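Skorkley support > Brand Watch > Ticket 319
Status: open, waiting on customer
Subject: Takedown notices going out with the wrong registration number

Monday, 8:40 am

Hi all, me again from Sastex! We use Skorkley to keep tabs on our trademark and send notices to sellers who put our name on stuff we never made. It normally runs fine, but this morning I have a bit of a mess on my hands. Every notice that went out over the weekend quotes the registration number of our old mark (the one we let lapse when we changed the logo) and the new one isn't in there anywhere. I only found out because a seller's lawyer wrote back, very politely, asking why we were claiming rights in something that had expired. Ouch.

What I've tried so far:
Logged out and back in. No change.
Opened the mark record under Portfolio. The new number is there, the status says Registered and the old one says Expired.
Made a test notice from the standard template. Old number again.
Made a test notice from a blank template and typed the merge field in by hand. New number! So the record itself looks OK to me.

Monday, 10:15 am

Thanks for the quick reply. You asked how many went out. The outbox shows 204 for the weekend run, and 134 of those were to marketplaces, the rest straight to sellers. I've paused the schedule so nothing else leaves. I'd really like a list I can export with the recipient and the date on it, as our outside lawyers at Van den Broek want to send a correction to each one before anybody uses this against us. The export button gives me a CSV with the recipient column blank. Is that the same bug or a second one?

Monday, 11:50 am

OK, cleared the cache as you suggested and tried in a private window. Same blank column. I also had Cor Van der Linden try from his login (he's an admin, I'm only an editor) and he gets the recipients but no dates, so between the two of us we have one whole spreadsheet, ha. I pasted his column next to mine and sent that to the lawyers for now. Please still look into it though, I don't want to do that every time.
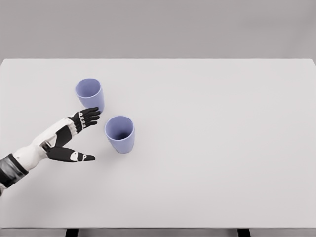 The other thing Cor noticed is that the template has a "default mark" setting, way down under Advanced, and ours is still pointed at the old registration. I never knew that setting existed, and I've been using this thing for four years! My guess is that the scheduled notices read the default and the blank template reads the record. If so, anybody who has replaced a mark could be sending bad notices without knowing. Say a company's old mark covered dishes and its new one covers housewares in general. A seller listing a pair of periwinkle-blue cups like those two on the pale table gets a letter quoting a dead registration, and the seller's lawyer has a field day with it. Could you put a warning on the screen when the default is expired?

Monday, 2:30 pm

Switched the default to the new mark, sent one test to myself, and the number is right. Yay! I'm leaving the schedule paused until you tell me whether the notices already sitting in the queue were built with the old setting or get built fresh when they go out. The preview still shows the old number on the first few, which makes me nervous.

Also, the seller we settled with in November (Skallow) turned up in the weekend batch. They're on our do-not-contact list, and the settlement says we write to their lawyer first, so I had to make an apologetic phone call over lunch. The list has them as "Skallow" and the marketplace shows "SKALLOW" in capitals, if that helps. Does the matching care about capitals?

Still open on my side:
Queue: rebuilt or not?
Export: blank recipients for editors, blank dates for admins
Do-not-contact list missing Skallow

I'm at my desk until 5 if somebody wants to call, and Cor can share his screen for the admin stuff.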